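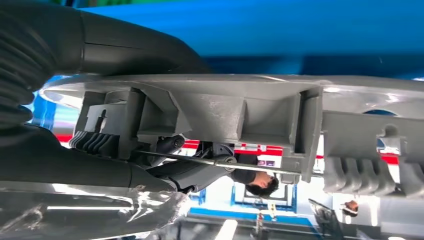 The view from one of our grippers, with the ribbed fingers up close.

About Prukero

Hi, and thanks for clicking on the page most people skip! I run Prukero, a small shop that tries out robot arms on ordinary work and then tells people, in plain words, how it went. Ordinary work means picking up a part and setting it down where it belongs. It means folding a towel, emptying a dishwasher, sorting a bin of caps, wiping a counter that has a toaster on it. If a person does it half asleep on a Saturday morning, I probably want to know whether a machine can do it yet.

The short answer, which I give at every family dinner, is "some of it, on a good day, if you set the table for it." The long answer is why we have a company.

How I got into this

I spent years on the floor at a plastics molder, mostly trimming and packing, and later on setting up the machines that were supposed to take over the trimming and packing. Those machines were great at one thing. Change the part by a hair and somebody had to come in and redo the whole fixture (that somebody was me, usually with a cold coffee). So when people started talking about arms that could handle anything you put in front of them, I was curious and pretty grumpy in equal amounts. I still am, if you ask the folks I work with.

The name doesn't mean anything, by the way. I wanted something short, and the web address was free.

What we do all day

A customer comes to us with a chore. It could be a shop owner who has one job no one wants on second shift, or a company building a home robot that wants to hear from someone outside its own walls. We set the job up on a table, we run it over and over, and we write down every try. The ones that went wrong get the most ink, and those are the pages customers tend to read twice.

Our longest project so far was called Privia. It was all kitchen stuff: cups, lids, drawers, that kind of thing. We logged 1,914 tries before we closed the book on it, and I could still draw you every handle on those cups. Cups were fine. Lids were a mess! A lid that's already sitting a little crooked is nothing to you or me, we just wiggle it, but wiggling is a surprisingly hard thing to ask for. The arm wants to know where the lid is, and the lid is sort of in two places.

Drimel came after that and it's closer to my old life. It's molded parts on a metal table, the pick-it-up-and-put-it-down work that fills whole days in a lot of small factories. We put yellow tape on the tabletop to mark off areas, and then the arm gets to work with a part in its gripper. I love this project. It's dull to watch for the first hour, and then you start noticing how much your own hands do without asking you. Thin plastic flexes when you squeeze it. Clear plastic is hard on cameras, and so is a shiny tabletop with the ceiling lights bouncing off it. A curved part lying flat doesn't give you a nice edge to grab, so a person just slides a fingernail under and never thinks of it again.
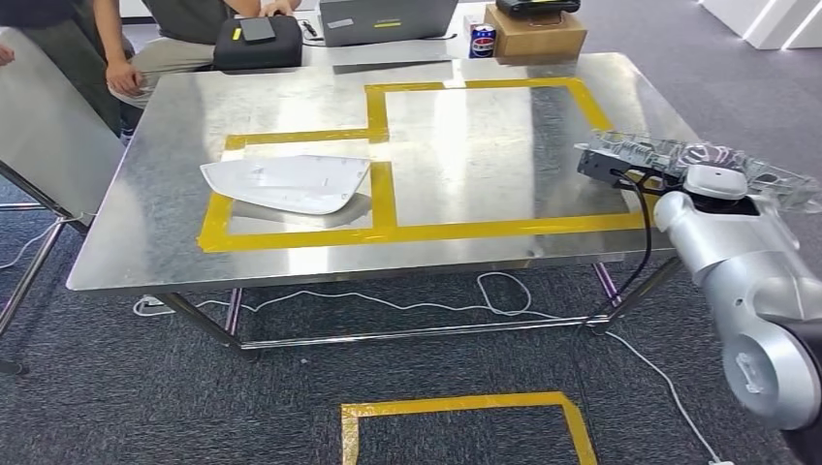

So, can they do the chores yet?

I get this question more than any other, so let me give you my own take, and you can argue with me by email.

On a shop floor, for one part at a time, in a spot that's been laid out for the job, yes, quite a bit of it. Loading, unloading, moving things from one area to another. If the parts show up more or less the same way each time, I'd feel fine telling a small shop to look into it. I'd also tell them to budget for the boring bits like cables and lighting, and for someone who gets to know the arm's moods.

At home, I'd say wait. A kitchen is never laid out for the job. My own has a drawer that only opens if you lift it, and a cat. I've seen arms do a lovely job on a folded towel and then get completely lost when the towel was inside a pillowcase. I think laundry will come before dishes, and I think tidying up a kid's room will come last of all, but that's a guess from a person who's been wrong before (I was sure lids would be easy).

Speed is the other thing. Videos get sped up a lot, and I don't blame anyone for it, I've sat through the slow version. When we write up a job we give the real time it took, next to the time it took one of us by hand. Sometimes the arm is slow and it still makes sense, since it doesn't mind doing it at 3 a.m. Sometimes it just doesn't make sense and we say so.

Where we are

We're in the Melnychuk building, up on floor 2, with the carpet left over from whatever office was there before us. We have 600 square feet for test tables and a smaller room for desks. Parking is behind the building. The elevator is slow, so if you're bringing something light, take the stairs!

Working with us

Send a note and tell me what the chore is, how often it comes up and what a bad result looks like. A phone video of someone doing it by hand is the most useful thing you can attach. For a first trial we ask for 200 parts if it's a shop job, scuffed ones are welcome, and you'll get them back in the box they came in. For household jobs we buy the stuff ourselves.

If you're looking for work, we take on one or two trainees every February. You don't need a robotics degree. Patience helps, and so does neat handwriting, as we still keep a paper log next to each table.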